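Sim first, solder later: a chat with the Penry robotics club

Posted 27th February

The robotics club at Penry meets in the old textiles room, Tuesdays after the last bell, and when I got there the sign-in sheet had 22 names on it and the kettle had already gone. Loud. Somebody's laptop was playing the same four seconds of a song over and over.

I'd come to talk to the club captain, a Year 11 who asked to be just "the captain" in this, and the teacher who runs it, who teaches maths the rest of the week. Both of them talked while doing other things.

The comp is Fedemel, the regional one, held at Eltcombe. This year's task is pick and place with an arm. Mixed items, one rack, a time limit. Last year the club came fourth from the bottom and the captain still isn't over it.

"We built first and thought later," she said. "Had the arm going by November, looked great, couldn't pick up a thing at the actual comp. So this year it's sim first. You don't get to touch a screwdriver till your code runs on the virtual table."

How did that go down?

"Badly! Heaps of them joined to build stuff. A couple of the Year 8s were properly filthy about it."

The teacher reckons it's the cheapest decision they ever made. The old arm went through gripper fingers like chalk. "I had 50 dollars a term for parts," he said. "Fifty. One bad line of code and there's your term." 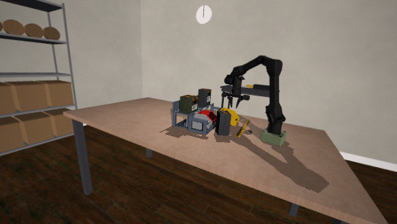

4 min read

The virtual workcell is theirs, put together over the holidays — arm on its pale green base, the table, the blue-grey rack, even a clock on the wall and shelves with cardboard boxes on them. I asked who needs a clock in a simulation. The captain shrugged. "One of the Year 9s wanted a proper room. It took him a whole weekend and he learnt more doing that than in a month of me talking."

The boxes get placed upright, and those are the easy ones, apparently. Flat sides, nice edges. It's the curved things that do your head in. "Anything round, the fingers come down and it just squirts out sideways," she said. "You come at it from straight above and you think, yep, got it. Nope."

They log every attempt in a shared spreadsheet. Best team so far is on 47 clean picks in a session, and there's a bit of needle about whether those should count becuase the items weren't shuffled between runs. I was shown the relevant cells. Twice.

The teacher's worry is different. Shadows, friction, a table that's never quite level. "The sim is kind to you. Eltcombe won't be. We'll have two weeks on the real arm and I'd like six."

So why not start on it sooner? He laughed. The real arm is shared with the school at Fluvatville, it goes back and forth in the boot of his car, and it's their turn.

What about the kids who only wanted to build? Some have come round. A group of them are doing the mount and the cable guides, measured off the sim model, and the captain says thats been the best surprise of the year. One of the filthy Year 8s now runs the spreadsheet and is, quote, "a tyrant about it".

I asked what she wants out of Fedemel. Long pause, she was untangling a charger.

"Mid table. I'd take mid table. And for nothing to fall off."

Club's open to anyone from Year 7 up, no experience needed, bring your own laptop if you've got one. Permission forms are at the front office. They're also after an old workbench if anyone has one in the shed — has to fit through a standard door, the last one didn't.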